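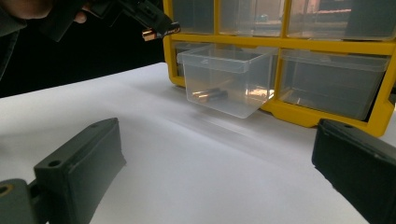
9 min read

My test for a household robot is a spare battery. I would like to hand it three AAA cells and have it put them in the right drawer of a small parts cabinet, the kind with clear plastic drawers that people keep in a garage or under the stairs. Then I would like it to shut the drawer and go away.

I have asked for this, in one form or another, at every demonstration I have been to in the past few years. I have yet to see it done well enough that I would leave the room while it happened. I think it will be done, and sooner than I used to think, but the talk about these machines has run a long way ahead of what they can be trusted with, and the battery drawer is a good place to see the gap.

Take the job slowly. The drawer has no proper handle, only a lip. It is light, so if you pull a little too hard it comes right out, and if you pull off to one side it jams against the frame. The cabinet is light too, so the whole thing may slide towards you. A person puts a hand on top of it without thinking. The plastic is clear, which is a nuisance for any camera, because what the camera mostly gets is the reflection of a lamp and a blurred view of whatever stands behind. The cells are small and round and roll when nudged. If they lie close together, you can't get a finger on both sides of one without pushing its neighbour. When you have one, you have to carry it over the rim and let go low enough that it doesn't bounce.

A child of five can do all of that while talking about something else.

In February I went to an open day at Wetora, a company on the trading estate outside Plelimville that makes arms for packing lines and would like to make them for kitchens. They were good hosts. They had a machine wiping a worktop, a machine loading a dishwasher rack with plastic plates, and a machine folding tea towels. The tea towels were the best of it. The arm found a corner, lost it, found it again and ended up with something you could put in a cupboard. I was impressed and I said so.

Then I asked what happened if the tea towel was damp. The answer was that they hadn't collected damp ones yet. I liked that answer because it was straight. It is also the whole state of the trade in one sentence. These machines can do what they have been shown, and a bit to either side of it. How wide that bit is, and how fast it is growing, is what the argument ought to be about.

The showing is slow work. One common way of doing it now is for a person to hold a gripper with a camera on it and do the chore through that, over and over, so that the machine gets to learn from the view it would have had itself. I have had a go. You feel like someone with oven gloves on. Your own fingers, which know a great deal, are reduced to two blocks that open and close, and you find out how much you normally do by touch. I dropped a cell on the floor twice. After half an hour I was slightly better and rather bad-tempered.
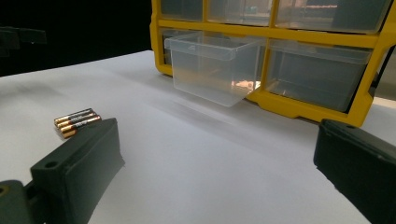
What the exercise teaches you is respect for the order of things. Open the drawer first, or pick up the cell first? With one hand it has to be the drawer, and it has to be opened far enough. If it has come out crooked, do you straighten it now or work round it? If a cell goes in and rolls to the wrong end, does that matter? People settle these questions without noticing they have been asked. A machine has to get its answers from somewhere, and at present it gets them from people doing the job patiently on a bare table.

I don't say that to sneer at bare tables. You have to start somewhere, and a plain surface with good light on it is a fair place to start. My complaint is with the people who see a film of the table and write a headline about the kitchen. My kitchen drawer has string in it, and a tape measure, and a key to something, and cells that may or may not be flat. Putting a battery away in there is a different job, and half of it is deciding whether the thing is worth keeping.

The shop floor is further along, and it is worth saying why. Sabbagh, the fittings wholesaler on the same estate, has had two arms at the end of its packing bench for more than a year. They pick sealed bags of screws from a tray and drop them in cartons. The bags are all alike, the tray is always in the same place, the light never changes, and when an arm misses three times running it stops and a lamp comes on. Somebody walks over, sorts it out and presses a button. The supervisor told me the lamp comes on 9 times in a normal shift. He seemed quite happy with that, and so would I be. There were 70 cartons stacked by the door when I left, and the people who used to fill them were doing the returns, which the arms can't do at all.

Returns are the interesting part. A returned box might be opened, or crushed at one corner, or taped up with the wrong item in it. It is much closer to housework than to packing. I asked whether anyone had offered to automate it. Several had, and each had asked for the returns to be sorted by type first. The supervisor pointed out that sorting them by type was the job.

I keep coming back to that. A great many chores are like it. When someone tells me that a robot can do the laundry, I now ask who turned the sleeves the right way out. When it can clear a table, I ask who decided that the half-full glass was finished with. The moving of objects is hard enough, as the battery shows, but it sits inside a lot of small judgements which have been made beforehand by whoever set up the demonstration.

The makers have a reply, and it deserves a fair hearing. They say that judgement is the part that has improved fastest, that a machine can now look at a messy worktop and say sensibly what is on it and what ought to go where, and that the hands are what is holding things up. There is something in that. I have watched a machine name everything on a shelf and then fail to pick up a teaspoon. If the hands catch up, the rest may follow more quickly than I expect. I have been wrong before, mainly about speech recognition, which I wrote off on this page and now use to write the shopping list.

Still, I would like them to be plainer about failure. Privetti, whose home machine is supposed to go on sale to the public, put out a film of it tidying a desk. It is a good film. There is no mention anywhere of how many attempts it took. When I wrote to ask, I got a friendly reply about the company's vision. A research group would have told me that it worked in so many tries out of 300 and failed in the rest, and would have said what the failures looked like. The failures are what I need to know about as a buyer. A machine that misses the drawer and stops is a slow helper. A machine that misses the drawer and carries on pushing is a broken cabinet, and a good set of drawers costs more than you might think to replace.

Price comes into it as well. A cleaner who comes on a Thursday in my town can do the bathroom, find the remote control, notice that the tap is dripping and shut the cat out of the bedroom. For the machine to be worth having, it doesn't need to match that. It might only need to do one dull thing reliably, as the dishwasher does. The dishwasher can't see and can't decide anything, and we rearranged our kitchens around it gladly. I suspect the first useful home robots will be like that. We will buy the drawers they can open and put our things where they can reach them, and after a while we won't remember doing it any other way.

I would accept that bargain for some jobs. Older people living alone might accept it for a good many more, and theirs is the case I take most seriously. Changing the cell in a hearing aid or a remote control is a real difficulty for stiff fingers. If a machine could fetch the right battery from the right drawer, and do it every day of the week with no engineer standing by, I'd call that a bigger thing than a backflip and would pay for one for my mother.

At the moment I couldn't buy it at any price. What I can buy is a vacuum cleaner that gets stuck under the sideboard, and I'm fond of it. I have a note to go back to Wetora when they have done some damp tea towels. I'll take three batteries and my own cabinet, with the drawer that sticks.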